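Gathering demonstrations at Stelten: where we are

14 July 2018

The grasping group has been collecting demonstrations in simulation since May, and several people in other teams have asked what that involves and when they can use the results. Iraís Esquivel and I have put together this update.

The short version is that we have nearly 500 accepted demonstrations of picking up small objects in Larby, our simulated house. Each one was driven by a person with a hand controller, start to finish. The learning system gets the view from the gripper's wrist, the controller commands and the finger positions, all on the same clock. It doesn't get the true position of the object, even though the simulator knows it. We left that out on purpose. The real arm won't have it, and our first attempt last year leaned on it so heavily that the model was useless without it.

A session runs like this. The operator loads a room, and the simulator places an object and sets a starting pose for the arm. The operator drives in, closes the fingers, lifts, and holds. Then they mark the attempt as good, bad or unsure, and the next one loads. A session is 20 attempts, after which we ask people to take a break. Viktória Veres looked at the early logs and found that the approach paths got sloppy toward the end of longer sessions. People cut corners, came in too fast and corrected late. Some of that is fine to have in the data, but we don't want a large share of it to be tired driving.

We keep the bad attempts. They go in a separate folder with a short note from the operator, such as "fingers too high" or "pushed it into the wall." Géza Takács wants them for a second model that predicts whether a grasp is about to fail. The unsure ones are replayed by a second person, who makes the call.

Balls have taken up more time than any other shape. A box will usually forgive a crooked approach, because the flat sides turn to meet the fingers. A ball gives you very little contact to work with. If the fingers are even slightly above or below the middle, it squirts out. The operators learned to line up with the middle of the ball first and only then close, and you can see that pause in the recorded commands. We hope the model picks up the pause too.
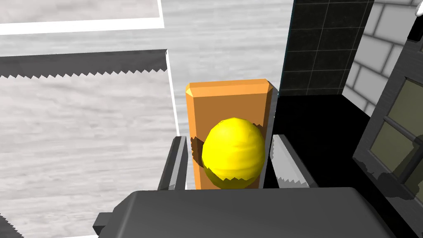 The other difficulty is clutter. We started with objects alone on a bare floor and got a model that could handle an object alone on a bare floor. Now we put things next to walls, against blocks and beside ledges, where the fingers have to fit into whatever room is left. These attempts take longer to drive and more of them fail, but they are the ones worth having. Rozália Csizmadia has written a placement script that picks these spots automatically, and it throws out any layout where the fingers can't physically reach.

A few people who have seen the renders have asked about the saw-toothed shadows. They come from the shadow settings in Larby, which are turned down so that the simulator keeps up with the operator's hand. When we raised them, the view lagged behind the controller and the driving got noticeably worse. We chose smooth control over smooth shadows. The recordings store the full state of each attempt, so they can be rendered again later with better lighting or different colors and textures without anyone having to drive them a second time. Rozália plans to do a batch of that next, partly to find out how much the jagged edges matter to the model.

We changed two things in the procedure along the way. The first is the starting pose. It used to be the same every time, and the model learned to begin every attempt with the same swing of the wrist no matter where the object was. The start is now random within a limited range. The second is the hold at the end. Operators were letting go of the controller the moment the object left the floor, so the recordings ended before you could tell if the grasp was any good. The simulator now keeps recording through a short hold, and an attempt without one can't be marked as good.

Magdolna Vincze has taken over the storage side. Everything now lives on the Collach server, in one folder per session, with the operator's initials and the software version in the name. If you recorded anything before the starting pose change, please don't mix it in with the newer sessions. It's still useful for testing, and Magdolna has a place for it.

What we need most is more operators. At the moment most of the data comes from the same few people, and it shows – the model approaches from the right nearly every time, the way they do. Left-handed drivers would be especially welcome. No experience is needed. There's a practice room that doesn't record anything, and most people are comfortable with the controller by the end of their first session.

The first tests on the real arm will be in the Abubakari lab, using the current model as it stands. We expect it to do poorly on balls and reasonably well on boxes. Results will go in the next newsletter, including the failures.

To sign up for a session, write to Iraís. Questions about file formats should go to Magdolna, and requests for particular objects or layouts to Rozália, who keeps the list.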